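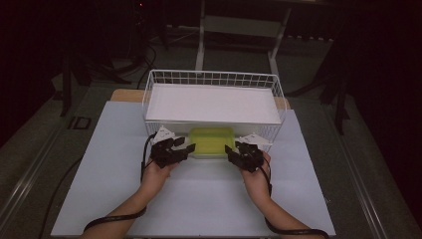 Dridmont Pick-and-Pack Automation: Progress Report to the Vollham Fund
Period ending June
Prepared by Witold Cieślak, project lead

1. Summary

Work in the period covered demonstration recording for the basket task, the first trials of the bench arm at the Rullstead packing hall, and changes to staff duties there. Recording is ahead of plan. The trials are behind plan by one month. Spending is within the approved budget.

2. Demonstration recording

Operators carry out the packing task with a hand-held gripper in each hand. The movements are logged and used to train the controller for the bench arm. The target for the period was 1,000 accepted demonstrations; 1,213 were accepted. A further 363 were rejected at review, mostly for incomplete logs or for a container left resting on the basket rim. The target for the whole project remains 3,000.

Two-handed work proved slower to learn than expected. New operators needed two full shifts before their recordings passed review. Cable drag at the wrist was the most frequent complaint, and longer leads are on order. Sessions are now limited to 40 minutes, followed by a change of task.

3. Trials at Rullstead

The bench arm completed 300 supervised cycles with rigid containers. Placement into wire baskets was acceptable when the basket was square to the board. When it was turned, the arm tended to catch the mesh – this fault accounts for most stoppages and is the reason for the delay. A fixed locating stop will be tested next. Thin-walled containers have not been tried.

4. Effect on staff

Six packers have been trained as recording operators and spend up to half of each shift on this work. Their line places are covered by the evening team, which has put pressure on the late dispatch. Shirley Fothergill, shift manager, has asked for one additional temporary post until the end of the project, and we support the request.

No posts have been removed. Under the current plan the arm would take over basket loading, and the packers would move to checking and fault clearing. The grading of these duties has not been agreed. Several operators have asked whether their recordings will be used to measure individual speed. They will not, and a written statement to that effect has been issued.

5. Next period

– Fit and test the locating stop.
– Begin recording with turned baskets.
– Agree duty grades with staff representatives.

Print this page
E-mail this page

Related items
Dridmont: progress report, previous period
Rullstead packing hall: revised shift pattern
Vollham Fund: reporting guidance for grant holders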